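How I get a wobbly table to sit flat

I've been putting up with a rocking kitchen table since December, and last weekend I finally sorted it. Took me less time than a cuppa, so here's how I went about it.

First up, check whether it's the table or the floor. Spin the table a quarter turn and give it a push. If the same leg lifts, it's the leg. If a different one does, it's your floor (mine, naturally, in an old Hulthorpe weatherboard).

Next, flip it over and tighten every bolt before you do anything else. I skipped this the first time and felt pretty silly later — 2 of mine were only finger tight.

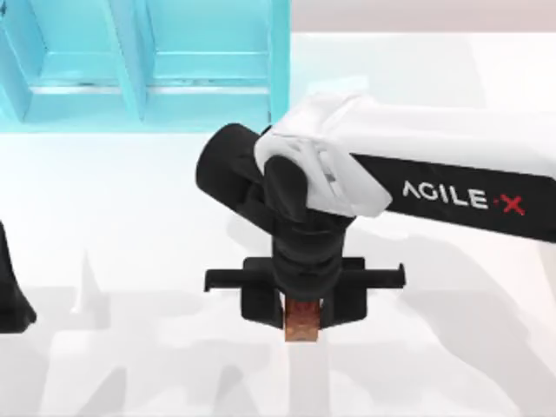 A small brown block held just above a white tabletop.

Then slide bits of cereal box under the short leg until the rocking stops. Squash them flat, trace the foot and cut a felt pad to match the thickness. My mate Ghislain Grewal swears by cork, and it does grip better on tiles.

Stick it on, leave it overnight with the table upside down, and try not to let the kids colour on it in the meantime. Mine needed another sliver of felt the next morning, so keep the offcuts handy!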